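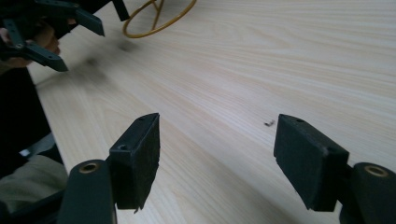 A reader of the last entry asks whether the pads wouldn't wear less if they were faced with something harder, say a thin silicone sheet, and whether we have tried it. We tried it in January. It lasted well and dropped everything small. Notes on what we are doing instead are under Pads.

Workshop > Notebooks > Tello hand grippers > Bench entries

Tello hand grippers, bench entry
May 22, 2021
Diltdale shared workshop, table by the rails

Print this page | E-mail this page

Where things stand

Both hand units are together and both were on the table today. The left one is the older build with the first set of arms. The right one has the reprinted arms from Masirwood, which came out a touch thicker at the pivot end. I had to dress the bores with a reamer before the bushes would go in. They are a firm push fit now and I have not glued them. If one starts to walk out, note it on the sheet and we will look at a drop of retaining compound then.

The trigger return on the right unit is still slow. I took the spring out, stretched it slightly and put it back, and it made little difference. I think the drag is in the linkage, at the second pin, where the arm rubs the side of the body when the jaws are wide open. A thin washer on the other side might be enough to shift it across. We have none of the right size. Added to the Pelholm order.

Pads

Same story as last time. The facing frays at the bottom corner first, where the finger touches the table on the way in to pick something up. After that a strip starts to lift and the dust gets under it. Trimming the strip with a scalpel helps for a session and then the next bit goes.

What I want to do:

- Wrap the facing round the bottom edge and bond it on the back, so there is no cut edge at the table.
- Round the bottom corner of the block with a file before bonding. At the moment it is printed square.
- Go back to contact adhesive. The double-sided tape creeps.

The block screws were loose on one of the left fingers. I don't know how long that had been so. Nipped up all of them and put a paint mark across the heads so that we can tell next time without reaching for the driver.

Small parts test

Ran the usual pick and place with M2 hardware on bare wood. The long screws go well. The short ones tend to roll along the grain as the pads close, and you end up chasing them towards the middle of the table. It goes better if you bring the fingers down nearly closed and pinch straight away.
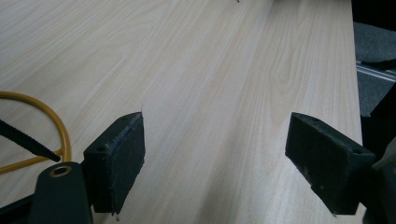 Of 139 attempts with the short screws, 17 were drops or misses, and most of the misses came from the older pads. I did not split them by operator this time -- the tally sheet has no column for it. I have ruled one in by hand on the next sheet. Please use it.

One thing to watch with wide openings. The zero for finger gap is taken with the jaws shut, and if there is fluff caught between the pads the reading is off by that much for the whole run. I did this twice before I noticed. The start-up card now says to wipe the pads, close fully, then zero, in that order.

The trigger count on the left unit stood at 3501 when I packed up. I had meant to change the bushes at three thousand and forgot. There is a little side play if you hold the body and rock the arm, less than I expected. Leaving them in until the new ones arrive and will measure the old ones once they are out.

Cables

Cables are the thing that slows us down most when using two hands. If you cross your wrists you pick up the other unit's lead, and reaching for the far edge of the table pulls the right-hand one tight against the grip. I tried running the lead back along the forearm with a loose strap. It was fine for ten minutes and then annoying.

Next idea is an overhead line with a light elastic, hung from a bar across the two posts. I have a length of aluminium tube that would do for the bar. It needs to come down again easily, as other people want the table in the evenings. Two spring clamps, probably.

Also, the strain relief where the lead goes into the grip is just a cable tie against a lip. It holds but it has begun to mark the sleeve. A printed clip with a larger radius would be kinder, and I have started drawing one.

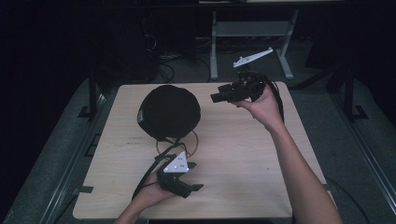

To do

- Washers, bushes and facing sheet on the Pelholm order. Check what is left of the budget first.
- Print the corner-rounded pad blocks, one pair only, and fit them to the right unit. Keep the left as it is so we can compare.
- Clip for the strain relief. Draft is in the shared folder as version 2; ignore the earlier one, the screw boss is in the wrong place.
- Ask Masirwood whether they altered the shrinkage setting between the two batches of arms.
- Overhead line trial, both hands, same small parts test as today.
- Table wants a wipe down before anyone zeroes a gripper on it.

The reamer is back in the top drawer. It is getting blunt.

Contact the workshop | Copyright Diltdale shared workshop | Back to top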